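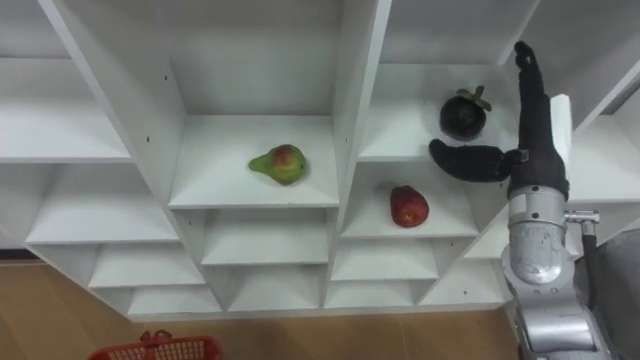
Checking your shelf model before you trust the planner

Print this page | E-mail this page

Most grasp failures I get asked to look at are blamed on the detector. Someone sends a log, the log says "pear 0.61," and the conclusion is that the network needs more training data. I have stopped believing this on sight. With white cubby shelving the detector usually has the easy job. The collision model is where I'd look first, and this page goes through how to look.

It assumes you are running Fota for perception and Clona for planning, with an arm that can reach into open compartments. Other stacks will have the same steps under other names.

1. Turn off the learned pose refinement

Set refine to off in the perception config and restart the node. Leave it off until step 5. Refinement hides offsets by moving the object to wherever the mesh fits best, and a pear lying on its side fits in several wrong ways. Karabo Ngcobo disagrees with me here and keeps refinement on throughout. His numbers look better than mine. I don't think they mean what he thinks they mean.

2. Look at the raw cloud on bare panels

Open the depth viewer and color by confidence. Thin white panels give a stereo camera very little to hold on to. The places you can expect returns are the front edges, the screw holes and anything sitting on a shelf. If the back walls look solid and smooth, something upstream is filling them in. Find the hole-filling filter and disable it too.

3. Fit the grid, then check one divider by hand

Run the shelf fitter with the spacing you measured with a tape. Don't use the spacing in the furniture drawing. Then pick one vertical divider in the middle of the unit and compare its fitted position with a hand measurement from the base of the arm. My limit is 13 mm. Past that I refit. The documentation says the fitter is "robust to partial occlusion," and it may well be, but once the arm is up between the camera and the last column, a third of the evidence for that column is missing. Fit with the arm parked, save the result, and lock it.

4. Give the gripper its real size

The stock Clona gripper model is the bare mechanism. If yours wears a soft cover, the model is too thin everywhere, and worst at the thumb. Pad each link separately. A single padding value for the whole hand will either clip a shelf edge or make every compartment unreachable, and the planner will report "no solution" without saying which. Cables at the wrist need their own box. Jasmina Spahić wrote the Rellurness script that generates these boxes, and it works, though it assumes the cable never moves. Add slack.

5. Plan to neighbors, one above the other

Put two items in the same column on different shelves, say a mangosteen over an apple, and ask for the upper one. Approach poses for the top item tend to sweep the hand past the lower one. Ask for 60 plans and don't execute any. Replay them and stop at the closest approach in each. In my last run 19 of them passed inside the padding of the lower fruit, all marked valid, because the attached-object list was stale.

Now turn refinement back on and repeat. If the count changes a lot, your pose source is still the problem and you should go back to step 3.

6. Only then run the arm

Quarter speed, empty hand, stop at the pre-grasp pose. Check the thumb against the shelf lip by eye. The Moodley benchmark skips this step and reports success rates anyway, so I would read those rates with some care.

I still have no good test for stems and leafy tops. The meshes leave them out, and I pad the top of the fruit by guesswork.

Contact | Copyright Rellurness notes | Back to top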